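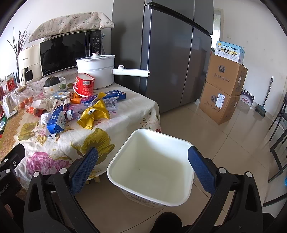 Quick one tonight, back on shift at six and I haven't made my sandwiches.

So the canteen thing. For anyone who doesn't work with me: our place in Skimbridge has gone meat free on Mondays, as of this month, and you would think they'd banned chairs. Petition up by the kettle. Somebody drew a sausage on it with a halo. I signed nothing.

I've not eaten meat for two years and I do not go on about it at work. Ask Bernardo Morais, he sat opposite me for most of a winter before he noticed. But one day out of five! You can bring your own ham. Nobody is searching bags.

What gets me is the health talk. Blokes who have lived on energy drinks and crisps suddenly worried about protien. Where do I get my iron. Lentils, Keith. Greens. The same cereal you eat. I had my bloods done in December and they were fine, boring even, and I'm not claiming that's down to chickpeas, I also stopped smoking that year and started walking in.

And I'll be fair, the other side winds me up as well. I posted a bean stew on here last spring and got 1,169 views, which is massive for me, and a good chunk of the comments were people telling me I'm a murderer because there was cheese on top. Great. That'll win them over. My mum cut right down on meat last year because I cooked her nice dinners, and she'd have run a mile from that lot.

Also the canteen isn't helping itself. First Monday was a "vegetable bake". Grey. No salt anywhere near it. If I'd been a meat eater I'd have signed the petition too. Marwa Berrada in the kitchen told me they get 20 minutes extra prep for it and no extra money, so I'm not blaming her, I'm blaming whoever upstairs thinks you take the mince out of a thing and it's still a dinner.

Things I'd put on instead, if anyone from upstairs reads this (hello):

Dal and rice. Costs pennies.
Jacket potatoes with proper chilli, the smoky one.
Mushroom pie. With a lid AND a bottom.
Egg and chips. It's meat free! It was there all along!

Do that for a few weeks and half of them wouldn't notice what day it was.

Anyway. Comments are open but I'm not doing the "lions eat meat" one again, had it 30 times. I'll put the chilli recipe up when I've worked out what I did to it last time, I think it was a spoon of cocoa but it might of been the coffee. Right, sandwiches. Cheese and pickle, before anyone asks.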